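Home | About us | The build | Open evenings | Library | Contact

About Skaltville Workshop

Skaltville Workshop is a shared workshop with two rooms, a yard and a lean-to where we keep the timber. Members pay by the month and come and go with their own key. There are benches for wood, metal and electronics, and a back room with desks and computers. We are a members' club and we employ no staff.

The workshop was started by Covadonga Llorente, who had a lathe and no space to run it. She put a card in the window of the hardware shop, and enough people answered to cover the first rent. Most of what goes on is ordinary. People mend chairs, cut brackets, rewire lamps and argue over the extractor fan.

The build

Our one long-running joint project is a two-armed robot called Kernent. It is meant to do simple jobs at a kitchen counter: pick up a pan, move a board, put things back where they came from. Asuka Mizuno leads it, and eight members work on it regularly. Others help when a part needs turning or a cable needs making.

Kernent began as one arm clamped to a bench in the metal room. The shoulder was too weak and the gearing slipped under load, so we stripped it and began again with better bearings. The frame it will stand on is welded and painted. The arms are being put together a joint at a time, and the left is further on than the right.

While the metalwork goes on, the control side is done in simulation. We have a model of the robot with both arms and hands, and a model counter for it to work at. Anyone on the project can load it in the back room, change something and run it again. It has saved us a good deal of broken plastic.
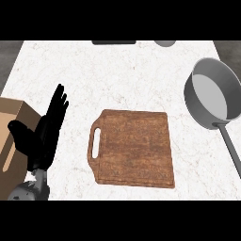
We keep the counter layout simple and we change one thing at a time. If an object is moved, that goes in the log with the initials of whoever moved it. A change to the hand control has to run 200 times in simulation before it is considered for the real joints. This is slow, and newer members sometimes complain about it, but it was agreed early on and we have kept to it.

The software that joins the parts together is our own and is called Prokeo. It started as a short script for reading joint angles and has been rewritten twice. The motor boards are a design we call Shakya, drawn up by members and soldered on the electronics bench. The first batch ran too hot. The second is better, though the connectors are fiddly and we would choose a different type next time.

Handles have taken more work than anything else. Closing a hand is easy enough to program. Closing it in the right place, at an angle that lets the wrist turn afterwards, is harder, and a long pan handle shows up small errors very quickly. We spent most of last August on the wrist alone. 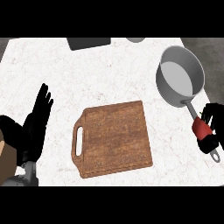

Kernent in simulation, right hand on the saucepan handle, left hand open.

The two arms are controlled separately for now. Getting them to share a job is the next piece of work - first holding a board steady with one hand, then passing an object across. We have not set a finish date.

Money and parts

The project has its own pot, kept apart from the workshop rent. It stands at £300, which will go on bearings and wire. We buy second-hand where we can. Offers of small motors, aluminium bar and working power supplies are welcome, but please write first - we have no room for printers.

Joining

You do not need any experience to join the workshop or the build. New members have an induction on the machines they want to use, and the lathe and the table saw are signed off separately. For the build, it helps if you can come regularly. People who like tidy wiring are always wanted.

Drawings and notes are in the blue folders in the back room and may be borrowed by members. Please put them back in order.

Page last updated February 2021

Comments

Tilly_B: Is the back room up any steps? I use a chair and would like to come and see the simulation side.

Workshop reply: One low step at the front, level from the yard. Tell us when you are coming and we will open the yard gate.

marrowman: I have a box of aluminium bar offcuts, mostly short lengths. Any use?

Workshop reply: Yes please, anything longer than your hand.

Greg P: Had the same trouble with slipping gears on a camera crane. We ended up going to a belt and it was much quieter. Happy to bring it in.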